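The robot butler can wait, I want to see it carry a tray

16/02/2024

I'll admit I went to the Tandgate open day mostly for the free coffee. A friend had a spare ticket, it was raining, and I've been rude about home robots for so long that I felt I ought to go and be rude about them in person.

Tandgate, if you've not come across it, is an old carpet warehouse that a firm called Hudel has filled with desks and very large screens. They write the software that is supposed to let a pair of robot arms do ordinary jobs in an ordinary house. The arms come from another company, Remia, and there were none on show, which annoyed the man in front of me in the queue no end. Everything we saw was happening in simulation. You sit down, the house comes up on the screen, and off go the arms.

The job in our session was a tray. A plain, shallow, reddish tray on a wooden floor, in a house far smarter than mine. I laughed at first. I'd spent December being told by adverts that something with a friendly face would soon be cooking my tea, and we'd all come out in the rain to look at a tray.

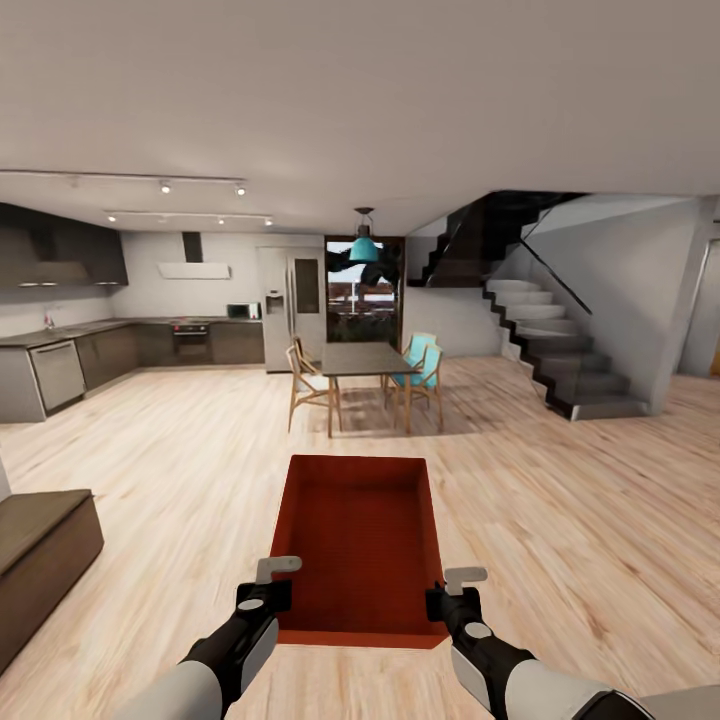 But I've come round to the tray, and I'll tell you why. Think about how you pick one up yourself. Both hands go in, one each side, and neither can do much without the other. Lift a bit more on the left and your soup's in your lap. You learnt that when you were small, probably by dropping things, and you haven't given it a thought since. The software has none of that behind it. Somebody has to give it all the dropping.

And that, for my money, is the best argument for doing it on a computer first. Our guide said the tray task had been run 954 times before the open day, with 779 of those counted as a success. Some people near me tutted at that. I thought it was the most cheering thing I'd heard all morning! Every other demonstration I've been to has had one perfect go, some music and no sums at all. Give me a firm that puts its misses up on the wall.

I do have grumbles. The big one is the house. They call it Wieczorek (all their houses have surnames, I didn't find out the reason) and it's lovely, with a staircase and a great big fridge and turquoise chairs I'd quite like for myself. What it hasn't got is my hall. My hall has wet shoes, a bike and a bag of stuff for the charity shop that's been there since before Christmas. I asked whether they had a messy one and was told there would be up to 100 different homes in the set eventually, some of them cluttered. Good. I'd have started with those. Anybody who needs help carrying a tray is quite likely to need help with the clutter too, and a robot brought up on clean floorboards is going to have a nasty shock at my mum's.

The views are nice as well, I'll give them that. You could sell the place off the garden alone.

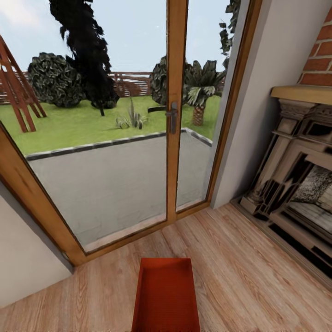
The tray by the garden door, in the simulated house at Tandgate.

My other grumble is with the rest of us. There were 103 people through the door by lunchtime, according to the sign-in sheet, and nearly every question I heard was "when can I buy one?" I'd much sooner we asked what it does when it goes wrong, and who pays for the carpet. I asked that one. I got a decent answer about the first and a smile about the second.

So I'm still not having one in the house – not yet, anyway. I would go back, though, if they do another day in the summer and load up a hall with a bike in it. The coffee was fine, by the way, and there were biscuits. You had to fetch them yourself.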